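关于我们

大家好,欢迎来到托克霍姆(Torkholm)学校机器人社的页面!我是凯瑟琳(Catherine Galbraith),社里的指导老师之一,另一位是加文(Gavin Halliday)。学校让每个社团写一份介绍,加文说他只会写代码注释,于是这活儿就落到我手里了。我写东西比较啰嗦,请多包涵。

我们是谁

机器人社现在有18名学生,从初二到高三都有。有人是冲着比赛来的,有人是被同桌拉来的,还有一个同学最早以为这里教的是遥控赛车,来了三次之后也没走(他现在负责我们的标定脚本,写得比我好)。社团是加文四年前办起来的,那时候只有4个学生,一间借来的物理准备室,两套旧的舵机套件,窗户还关不严,冬天大家戴着露指手套拧螺丝。

现在条件好多了。我们在教学楼一层有自己的工作间,有两台3D打印机,有一面墙的零件盒,标签贴得乱七八糟,但大家都找得到东西。找不到就喊一声,总有人知道M3的尼龙螺母上次被谁放到哪儿去了。

我和加文分工不太一样。他管机械和电气,我管编程和写报告。学生们私下管我们叫“硬件”和“软件”,我觉得还挺好听的!加文以前在工厂做过设备维护,特别讲究走线,谁的线没扎好,他会站在旁边一直看,看到你自己不好意思了为止。我教信息技术,毛病是爱改变量名,学生的代码交上来,我总忍不住先把 a1、a2、aaa 都改掉再往下看。

我们平时做什么

每年上半年,新同学先学基础:坐标系、关节角、正运动学,还有怎么安全地断电(这一条考两遍)。听上去有点枯燥,所以我们尽量第二次活动就让大家摸到真家伙。第一份作业很简单,让机械臂的夹爪移动到桌上一个指定的点,停住,再回来。简单归简单,去年没有一个组第一次就做对,有一组的夹爪稳稳当当地停在了镜像的位置上,正负号写反了,全组笑了半天。

下半年分组做项目。项目题目由学生自己提,我们只问三个问题:做给谁用?怎么知道它做成了?坏了谁修?第三个问题每次都让会议室安静下来。

这两年最大的项目叫“松多”(Sundo)。名字是学生投票选的,候选名单里还有更离谱的,我就不写在学校网站上了。松多是一个家务机械臂项目,目标说起来很小:在一间普通厨房里,让机械臂帮人打开抽屉,把东西放进去或者拿出来。提这个题目的同学,外婆手腕不好,拉抽屉很费劲,她在开题的时候讲了这件事,讲完大家就都举手了。

为什么是抽屉呢?人拉抽屉从来不用想,机械臂得想很多。把手是横的还是竖的?要拉多远?滑轨紧不紧?夹爪从哪个角度下去才不会磕到面板?抽屉拉开之后,手臂要从上面往里伸,手指朝下,这时候手腕几个关节的余量很小,多走一点就到极限了。我们光是“伸进去不碰边”这一步就改了11版轨迹,每一版都有同学给它起外号,第七版叫“鹅”,因为它伸脖子的样子实在太像了。

还有环境的问题。在工作间里,桌面是空的,灯光是固定的,什么都好说。真正的厨房哪有这么客气,瓶瓶罐罐、毛巾、小家电,全都挤在一块儿。所以松多组从第二学期开始就坚持要在厨房台面上做测试,不许为了机械臂把台面收拾干净。这条规矩是学生自己定的,我很喜欢。
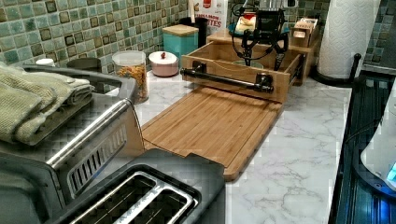 当然,规矩定下来之后,麻烦也跟着来了。反光就是一个大麻烦。金属面、玻璃面在白天和晚上看起来完全是两回事,下午三点调好的参数,到了傍晚六点就不灵了。学生们为这个吵过好几次,一派说多采数据,一派说换个识别方法,最后两边各做各的,再坐下来对比。我个人觉得这场架吵得很值,两份报告都写得比平时认真得多(平时的报告嘛……我就不多说了)。

另外一个麻烦是力度。拉抽屉力气小了拉不开,力气大了整个架子会跟着跑。加文让大家先用手拉,边拉边读弹簧秤,把数字记下来,再去写程序。有几个高年级同学一开始嫌这办法土,后来抄数据抄得最勤的也是他们。

比赛

我们每年六月参加麦考利杯(MacAulay)校际机器人赛,分规定任务和自选展示两部分。去年规定任务我们拿了89分,是社团到目前为止的最好成绩。扣分主要扣在换工具的环节,夹爪快换接口卡了一下,场上的同学没有慌,按流程停机、检查、重新上电,接着做完了。我在观众席上手心全是汗,他们倒比我镇定得多!

自选展示去年带的是松多的早期版本。评委问了很多问题,有一个问题我们到现在还在琢磨:如果抽屉里本来就有东西,手臂怎么知道该把新的东西放在哪儿?这个问题成了今年的主要课题。目前的做法是先看一眼,再挑一块空的地方放,听着简单,遇上形状怪的东西就容易犯糊涂。

比赛重要吗?重要,学生喜欢,我也喜欢。不过我们选队员不看谁最厉害,看谁来得勤、谁的日志写得清楚。上场的名单由各组自己商量,商量不出来再找我和加文。

经费和器材

常有家长问要不要交钱。社团活动不收费,耗材由学校出,打印材料也包括在内。学生只需要自备一个笔记本,纸的那种,我们要求每次活动都手写几行日志。字难看没关系,我的字也难看。

器材方面,本地的斯图特尔(Stutel)工作坊一直在帮我们,给过铝型材边角料,也借过我们一台台钻。他们的师傅还来上过一次课,讲怎么看图纸上的公差,那天走廊里都站了人。如果您家里或者公司里有闲置的滑轨、合页、旧抽屉,我们都很乐意要,旧抽屉尤其欢迎,越难拉的越好!

安全

机械臂工作的时候,旁边必须有一个人专门负责急停,手放在按钮上,不看手机,不聊天。这个岗位轮流来,谁都逃不掉,包括我。长头发扎起来,卫衣的绳子塞进去。新程序先在仿真里跑,再慢速跑,全速要有老师在场才行。因为急停按得太早而被笑话的事,在我们这儿是不允许的,按早了就按早了,重新来一遍就是。

想加入?

每学期开学后的头两周招新,不需要会编程,也不需要有自己的设备。您(或者您家孩子)只要放学以后来一层工作间坐一会儿,看看大家在忙什么,觉得有意思就留下来。我们一般下午四点开始,六点收工,比赛前会晚一点,会提前跟家长打招呼。

来的时候如果门关着,请敲响一点,打印机开着的时候里面听不太见。想提前问问题的话,可以到信息技术办公室找我,或者去物理准备室找加文,他多半在那儿理线。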